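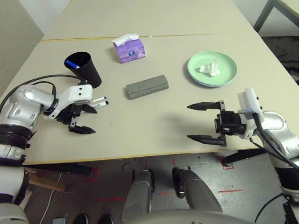
*A two-armed station during recording for the Harkeck collection. The left gripper is at work with the markers.*

The **Harkeck collection** is a body of recorded examples of tabletop handling, gathered for the training of a learning system that controls two-armed robots. It is maintained by the Skarnus laboratory and is mainly concerned with small household and office objects: markers, cups, plates, tissues and similar items. The collection holds 2,924 accepted examples, known in the project's own papers as episodes.

## Method

Each episode is made by a trained operator who guides both arms of the robot through a short task. Camera views and the positions of the joints are stored together at a fixed rate, so that every image can be matched with the movement made at that moment. The learning system is later trained to predict the movement from the image.

Operators work from a written task card. The card names the objects, the area of the table in which each may be placed, and the state that ends the episode. It does not set out the path of the arms. The laboratory's guidance states that two operators should be free to reach the same end in different ways, and that hesitation and small corrections are to be left in the record.

Views are taken from the head of the robot and from the wrist. The wrist view shows the finger pads and the tabletop between them at close range, and is used chiefly in learning the last part of a reach.

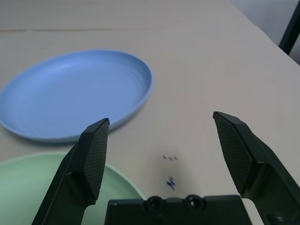

Vol. 3, p. 112

## Arrangement of objects

The marker tasks form the largest group. Their layouts draw on a common stock that includes a black cup, a tissue box, a gray block and a round plate. Objects that play no part in the task are kept on the table on purpose, and their positions are changed between episodes. A system trained only on bare tables tends to fail when other things are present, and the early Harkeck recordings, made with a single marker and a cup, were withdrawn for this reason.
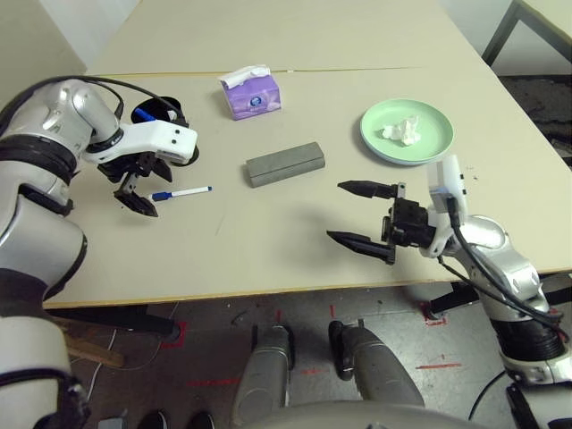 *Marker, gray block and plate on the two-section table, with both grippers open.*

Soft items are treated separately in the task cards. A crumpled tissue has no fixed shape, and the cards therefore describe only where it should rest - on the plate, for instance - and leave its form to chance.

## Review and labeling

Every episode is watched in full by a reviewer other than the operator. Episodes are marked as accepted, accepted with remarks, or rejected. A dropped object does not lead to rejection if the operator recovers it within the same episode; such cases carry the label "recovery" and are listed in a separate index. The labeling scheme was drawn up by Ieuan Dafis and has 26 terms, most of them verbs of contact such as "press," "slide" and "release."

Recordings are held in the Toro archive format, with the task card attached to each file. The Vaughan subset, issued in May, contains only episodes in which both arms move.

## Reception
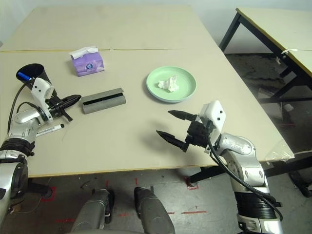 Lambros Kalogeropoulos has argued that the collection rewards patience in its operators more than variety in its tasks, and that a system trained on it "learns one table very well." He has called for the same task cards to be repeated at other sites, with other furniture and other light, before results from the collection are compared with those of larger ones. The laboratory's reply accepted the point on lighting and noted that the task cards may be used elsewhere without charge.

## See also

- Learning from demonstration
- Two-armed manipulation
- Teleoperation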